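Hi, and welcome to my soup notes! This folder started as one text file on my old laptop and has grown into a pile of Markdown that I keep telling people I'll tidy up. I haven't, so this README is the next best thing.

## What's in the folder

There are 90 soup recipes, one per file, plus a spreadsheet called `pantry.csv` that I use for working out what to buy. Most of the recipes are mine or my family's. A handful came from Aslak Forsberg, who cooked at a little lunch place called Kinnunen for years and was kind enough to let me copy his cards (the handwriting was a whole adventure, and I'm still not sure about one word in the barley soup).

File names go main ingredient first, then whatever I call the soup at home:

- `carrot-ginger.md`
- `carrot-tuesday.md`
- `leek-potato-thick.md`
- `leek-potato-thin.md`
- `pea-with-mustard.md`

Yes, there are two leek and potato soups. They're different people's favorites and I'm staying out of it.

## How a recipe file looks

Each one has a short block at the top, then the method in plain sentences. The block looks like this:

```
serves: 4
pot: medium
freezes: yes
source: Aslak
```

The `freezes` line only says yes if I've frozen that soup myself and been happy to eat it later. If it says `maybe`, I haven't tried. Anything with a lot of cream gets a `no` from me, but you may be less fussy!

Weights are in grams, and vegetables are weighed after peeling. I know cups are friendlier, but a cup of chopped carrot depends so much on who's chopping - mine come out huge when I'm hungry.
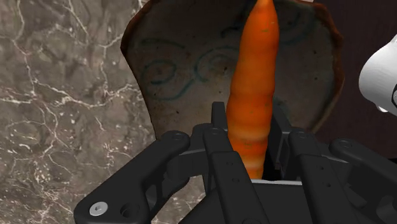
Salt is the one thing I gave up on measuring. The older files give an amount and the newer ones just say "salt, taste, salt again," and I like the newer way better. If you're using store-bought stock, go easy until the end. My test batches were made with homemade stock that has no salt in it at all, so the older amounts will be way too much with a cube.

## The spreadsheet

`pantry.csv` has one row per ingredient per recipe. The columns are `recipe`, `item`, `grams`, `optional` and `swap`. I sort by `item` when there's a glut of something and I need ideas fast. The `swap` column is patchy. Ilari Kokkonen filled in most of the root vegetables for me in May, and I've been adding beans and lentils as I go.

Known problems:

- `celery root` and `celeriac` both show up and they're the same thing. Search for both.
- 11 recipes have no rows yet, mostly the fish ones.
- The big-batch minestrone makes enough for a crowd, so don't be alarmed by the 2,000 grams of tomatoes.

## Using and changing things

Copy whatever you like, cook it, print it, scribble on it. If you put one of Aslak's soups somewhere public, please keep his name on it - he asked for that and nothing else.

If you want to send me a fix, open an issue or just send the changed file. Please don't reformat everything in one go, though. Someone did that once with the best intentions and I spent an evening hunting for the one line that was different (200 grams of split peas, and they were right).

Next on my list is the cold soups, which still live in a notebook with beet stains all over it.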